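Who pays for the roof at Adbridge

The Adbridge estate has published its annual accounts, and the repair figures take up most of one page. I read them so that the rest of the village doesn't have to.

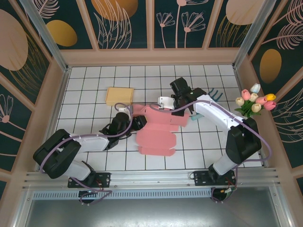

The main house has 70 rooms and is lived in by the family for part of the year. Repairs to the roof are paid for by the estate trust, which draws its income from farm rents and the shop at Tevel. The private wing is treated separately. The family pays rent on it, and the rent went up in June for the first time in three years.

The press has mostly reported this as a gift to the title holder. The accounts don't support that. Note 3 shows the rent covering the heating and insurance of the wing, with a small surplus – it goes back into the roof fund.

What the accounts leave out is the Jara cottage. It was let to a cousin until last year and now appears under "other property", with no rent shown and no valuation. The lease is mentioned once, in a footnote. I have written to the estate office to ask for the terms and will add the reply to this post when it arrives.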